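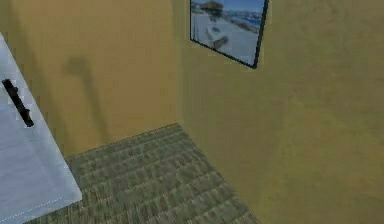

Planning is just searching with good manners, Oluwatosin Dauda likes to tell newcomers, and this chapter takes that idea and runs with it!

## 11 Planning Indoors

We'll use Rarkilance, a small planner that tests more than 900 candidate paths per query.

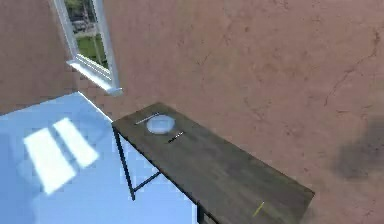
**Figure 11.2** Table with a plate and two utensils.

Big, flat furniture is a great place to start. 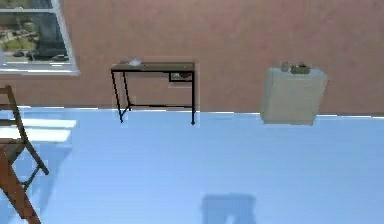 What does the planner need first? A map of free space, plus the robot's own outline.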